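Emiliano Quezada wants to rent you a gripper

By the time I get hold of Emiliano Quezada it's gone 4 in the afternoon and he is eating lunch. Crackers. He talks through them. He runs Lerkavness, a small shop that rents out hand-held grippers to people who need to teach robot arms how to pick things up. The kit is called Zerkimow. You hold it, you do the job yourself, the recording goes to training. No robot required on your end, which is most of the pitch.

"People think they have to buy the arm first," he says. "They spend the whole budget on the arm. Then it sits there and it can't fold a towel."

So how many kits are out? "Forty-two as of March. We built 80. The rest are in a closet or in pieces, I'm not going to lie to you."

He used to fix label printers for a living. Says it was good training, everything jams. The first Zerkimow came together on his kitchen counter and the trigger spring came out of a stapler. The current one doesn't have a stapler in it, he wants that on the record.

I ask about the rental price and he waves the question off, then answers it anyway. $211 a week, strap and display included, shipping extra. Cheaper by the month. There is a deposit and he hates talking about the deposit.

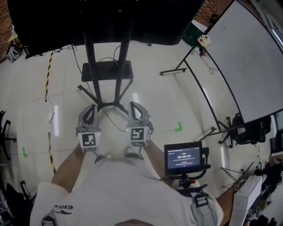 What does a new customer get wrong? He doesn't even stop to think.

"Speed. Everyone goes too fast. You're good at picking up a cup, you've done it your whole life, so you just grab it. I tell them go like your grandmother is watching. And keep the tags clean! One thumbprint of grease on a tag and your tracking goes to garbage, and you find out the next morning."

The tags are the black-and-white squares by the fingers. They tell the software how far open the gripper is. Swapping a set takes a minute, he says. I've heard otherwise.

I heard it from Jacinto Tlapale, who rented two kits for Cimia, a parts-sorting outfit. He's a happy customer, mostly. "The tags took me half an hour and a butter knife," he tells me over the phone, lots of noise behind him. "After that, fine. We did 100 takes before lunch on day two. My wrist felt it, though. They should say something about the wrist."

I bring the wrist to Quezada. Long pause, more crackers.

"The wrist is fair," he says. "It's front heavy. We moved some weight back toward the handle and it's better, it's not fixed. Take breaks. I put that in the manual, page one, nobody opens the manual."

And the strap? Tlapale liked the strap, said he'd of quit without it. Quezada looks pleased for the first time all call.

Next up is a smaller version for people with smaller hands, which he admits should of been first. No date. He had a date and he took it off the website. There's also talk of selling the kits outright, and Cimia has asked twice.

"I keep saying soon," Quezada says. "Write down soon." Then his other phone goes and he has to take it, a courrier is lost somewhere with a box of fingers.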